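Weltgate Reading Rooms: Progress Report to the Usman Fund
Last updated: May
May | By Adesuwa Edet
4 min read

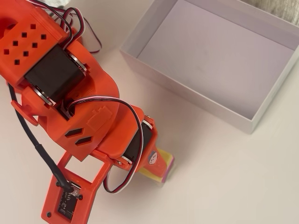 This report covers the first nine months of the grant for evening and weekend opening at the Vadthorpe and Wastumcombe reading rooms. It follows the headings in your reporting template, except that I have put staffing and opening hours together, as most of what happened in one affected the other.

Opening hours and staffing

Vadthorpe has been open until 8 p.m. on four evenings a week since the start of the grant. Wastumcombe started six weeks late. The landlord would not allow evening access until the outside stair had a working light, and the electrician we first booked pulled out. The light is in and the stair has been signed off. We lost 18 evening sessions at Wastumcombe and have made up seven of them by opening on extra weekend afternoons. We do not expect to make up the rest.

Both part-time assistants are in post. One of them asked to move from evenings to weekends in the winter, and we agreed. The evening gap at Vadthorpe is being covered by existing daytime staff on overtime, and this is why the staffing line is running ahead of plan.

Membership and use

We have registered 263 new members across the two sites. The target for the full year was 300. Vadthorpe accounts for most of them. At Wastumcombe, people tend to come in and read without joining, and our figures do not show that use very well. From next month, staff there will keep a simple door tally for each session.

Evening visitors are mostly adults who work during the day and students from the college in exam season. The busiest hour is 6 to 7 p.m. After 7:30 it is usually quiet at both sites, and we would like to talk to you about closing half an hour earlier and moving the time to weekend mornings. Members who filled in the winter survey were in favor. We had 104 forms back. The main complaints were the heating at Vadthorpe and the shortage of large-print titles.

Collections

The large-print order was placed in March and has arrived in part. Two boxes are still with the supplier. We also replaced the worn-out local history files at Wastumcombe with new binders and had the parish maps rescanned at a higher resolution. The old scans could not be read once printed.

The newspaper subscriptions went up in price at renewal. We dropped one national weekly and kept both regional papers.

Building work

The Vadthorpe boiler failed twice in the cold spell. The second repair was covered under the service contract, the first was not. We closed for three evenings in total and put a notice on the door and on the website. A quote for a replacement boiler is attached as Appendix B. We are not asking the Fund to pay for it under this grant.

Budget

Spending is in line with the approved budget apart from staffing, noted above, and printing, which is under. With your permission we would move the unspent printing money to cover the overtime. No other changes are requested.

Next period

We plan to fill the evening post at Vadthorpe, finish cataloging the large-print stock, and run the second member survey. The Wastumcombe lease is up for renewal and the landlord has offered the same terms for another three years. I will send the signed copy once I have it.

Adesuwa Edet
Weltgate Reading Rooms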